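Flandex Releases Doltis Closet Guide for Small Apartments

Revised layout method puts hanging clothes, open shelving and floor storage in one narrow closet

Flandex, a planner and supplier of home storage layouts, today released the Doltis Closet Guide, a 40-page planning document for closets in small apartments and rented rooms. The guide replaces the company's earlier planning sheets and is available now to customers, property managers and interior fitters.

Doltis covers reach-in closets with a single hanging rod and a hinged door. It gives a fixed order of work for measuring the closet, assigning each item to a zone and loading the closet without blocking the door. No cutting or drilling is called for in the basic layouts. Layouts that add wall-mounted shelving are listed in a separate section and require the written consent of the property owner where the unit is rented.

"Most of the closets we are asked to plan are narrow, and most of them already have a rod," said Ivar Fjeld, head of layout planning at Flandex. "The questions we get are about the floor and the side walls. Customers want to know what can go under the coats and how much of the side wall they can use before the sleeves start to catch."

Zones

The guide divides a closet into three zones: rod, side wall and floor.

The rod zone is measured from the underside of the rod to the hem of the longest garment. Long garments such as dresses and full-length shirts are grouped at one end of the rod, and jackets and other short garments at the other. The floor below the short garments is then free for a stool, a low table or a stacked pair of bins. The guide recommends one hanger type throughout the closet so that shoulders sit at the same height and hem lengths can be compared by eye.

The side wall zone is reserved for wire or rail shelving. Doltis sets a minimum clearance between shelving and the nearest sleeve and gives a test for it: the garment is pushed toward the shelving by hand and released, and the cuff should hang without touching the wire. Heavy jackets with knit cuffs are tested first, as knit fabric snags more easily than woven cloth.

The floor zone holds open bins and low furniture. Bins are intended for toiletries, cleaning supplies and other small items that would fall through wire shelving. The guide specifies open-top bins in place of lidded boxes below hanging clothes, with bottles stored upright and the tallest at the back. Bins are pulled out for refilling and are not filled in place.

Door clearance

A full section of the guide deals with the door. The swing is marked on the floor with removable tape before any furniture is brought in, and all floor items are kept behind the line. Where the door opens against the longest garments, the garments are moved one hanger width in from the end of the rod.

Flandex reviewed 179 customer closet plans while preparing the guide. The plans came from apartment buildings managed by Naseri and from individual orders. Door conflicts were the most frequent reason for a second planning visit, followed by shelving placed too close to sleeves. The company used the same set of plans to write the 17 sample layouts printed at the back of the document.
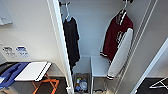 Narrow closet with hanging garments, white wire shelving, a small white table or stool under the jacket, and a gray floor bin.

Availability

The Doltis Closet Guide is supplied at no charge with any Flandex layout order and can be requested separately in print or as a file. An initial print run of 800 copies is being shipped to fitters and building managers. A shorter edition for tenants, limited to layouts that need no wall fixings, will follow in May.

Naseri will place the guide in its move-in packets at the Turnia apartment complex, where closets in the one-bedroom units follow a single floor plan. Flandex staff will mark door swings and record rod heights in the Turnia units before the packets go out. Measurements will be kept on file so that tenants can order bins and shelving without a site visit.

"With one floor plan the measuring only has to be done properly once," Fjeld said. "After that it is a matter of what the tenant owns. Someone with long coats gets a different floor layout from someone with mostly shirts and jackets, even though the closet is the same."

Existing customers who hold the earlier planning sheets may continue to use them. Rod and floor measurements taken under the old sheets carry over without change. Side wall measurements should be taken again, as Doltis measures from the outer face of the shelving and the earlier sheets measured from the wall.

About Flandex

Flandex plans and supplies storage layouts for closets, entryways and utility rooms. The company works with individual households, fitters and residential property managers.

Media contact: Flandex Press Office | © Flandex. All rights reserved. | Back to top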